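Matvii Levchenko
Friday, March 31, 2023

Thread on the Minja, the hand-held gripper I've been building at Fuststead. I posted the first printed parts in November and then went quiet. It closes and holds things now. The pads are the current problem, so most of this is pads.

Short version of the tool for anyone new: two fingers on a linkage, you squeeze and they come together. No motor in it. I want to work out the finger shape by hand before I put a motor behind it and start chasing two problems at once.

Weight is 581 grams with everything bolted on. I wanted less. Most of it is in the grip end and not the fingers, so shaving the fingers won't help much. I'll leave it until the motor question is settled.

Fingers are black plastic, with a boxy block at the tip that takes the pad on its inner face. Version 1 had rounded tips. They looked better and held worse. Anything curved wanted to roll out sideways.

Pad wear. I did 171 closes on one set, nearly all on the yellow ring with the tread on it. I kept a tally on the back of a Waltlow delivery slip, which is the most organized I've been on this project.
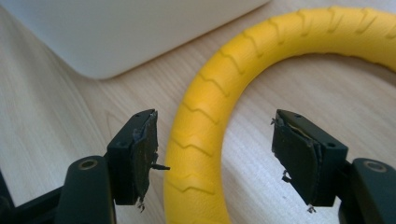

The edges go first. I glued the pads flush with the block, so the corner of the pad meets the object before the flat part does. Once a corner frays it catches on the next thing and pulls a bit further.

Second cause is my glue prep. I wiped the blocks down on one side and forgot the other. I'm not going to say which finger got which, because I didn't write it down and I'd only be guessing.

Awuor Owino suggested rounding the pad edge with a fresh blade before gluing, and setting it back a little from the block. She makes leather bags on the next bench and deals with edges all day. Trying that on the next set.

Pad stock is from Waltlow, the offcut bin. I have enough left for 4 more sets. After that I either buy a proper sheet or change material.

Someone asked why I don't go with hard fingers and a groove cut for the part. I tried it. It works for one size of object and it's a nuisance for the rest.

Linkage next. The first pivots were screws straight through the plastic and the holes went oval fast. I opened them out and pressed in bushings. If you copy one thing from this build, copy the bushings. Ream the hole, don't melt them in with a soldering iron like I did on the first arm.

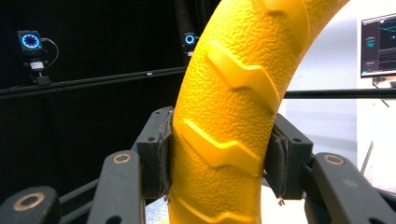
Grip on curved parts is better than I expected from flat pads. I had assumed I'd need some kind of swivel at the tip so each pad could find its own angle. With the fingers pressing from opposite sides at mid-height the ring sits square between them, tread facing out, and that's with threads already hanging off the pads. So the swivel is off the list for now and the blocks stay fixed.

I also moved the tip screws. They used to sit where the pad goes, so every pad change meant peeling, unscrewing, and gluing again. Now the pad can come off by itself.

Files: I draw in Nalavon and export from there. The current finger is revision 35. Please don't print anything older. The early ones have the pivot hole too close to the edge and they crack.

Still to do: new pads with the rounded edge, a stop so the fingers can't close hard on each other, and a return spring that doesn't squeak. I have tried oil on the spring. It squeaks with oil on it too.

For those who wanted a parts list, it's half typed. I'll add it to the end of this thread when the screw lengths are right. I've changed them twice since I started typing.

If you've glued soft pads to printed plastic and had them stay put for months, tell me what glue you used and what you did to the surface first.

Last updated: Friday evening, one post edited for the revision number

Contact | © 2023 Matvii Levchenko | Back to top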